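How do I get the wrinkles out of a printed fabric desk mat without wrecking the letters?

Asked 10 February 2024
Viewed 1004 times

matlesswonder
Hi all, first post here, so be gentle! I have a gray fabric mat that covers my worktable, with big white and green lettering printed right across it. I love it, but it's gotten wrinkly and a bit streaky, and I can't tell if the streaks are dirt or just how the cloth catches the light. It spent most of August folded up in a box when I moved to Miltenthorpe, which I know, I know, was a dumb way to pack it.

The wrinkles drive me nuts mostly because I keep little stuff on there. Small cups, saucers, a gray plastic tray for odds and ends (the tray needs a scrub too, it's all dusty and scuffed inside). I like a saucer to sit flat! My first idea was the iron, but I'm scared to death of melting the letters onto it.
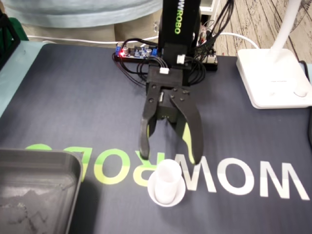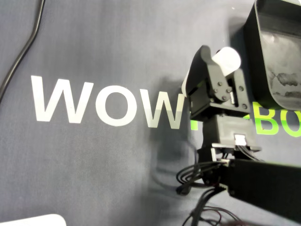 I've already tried rolling it up the opposite way overnight, which did a little, and then it all came back after a day or two. There's no care tag on it anywhere. I also picked up a bottle of Zametti fabric spray at the Mercado on my way home and haven't opened it, in case somebody tells me it's a bad idea. Can I wash this thing? Can I iron it? And does anybody know a way to deal with scuffs on plastic, or is the tray just going to look like that now?

oldtowelfan
I had this exact problem with a craft mat that had a logo on it. Don't put the iron on the front, ever. I did that once and the corner of a letter came up stuck to the iron, and then I had to clean the iron too.

What worked for me: clear everything off, flip the mat so the print is face down on a clean cotton towel, and go over the back on the lowest setting with no steam. Put another thin towel between the iron and the mat. Keep moving. If yours has a rubber back, skip the iron completely and do the slow version — mist the front lightly with plain water, smooth it out with your hands from the middle, and lay heavy books on it until it's dry all the way through. Mine took 4 days with the books and I was very tired of looking at them.

For the streaks, try a damp white cloth on one corner first. If the cloth comes away gray, you've got dirt. If it comes away clean, I'd guess it's creasing or wear and I'd leave it be. I'd return the spray.

kettle_and_thread
just buy a new one, they're cheap

biscuit_tin_6
I agree with the towel person except I'd hand wash it first. Cool water, a tiny squirt of dish soap, no wringing! Roll it in a bath towel to get the water out and dry it flat. Hanging mine over the shower rod gave it a big crease down the middle that I still have.

The tray is easy. Warm soapy water and an old toothbrush for the dust in the corners, then baking soda mixed to a paste for the scuffs. It won't look new, and deep scratches are there for good, but mine came out a lot better. Rinse it well or you get a white film when it dries.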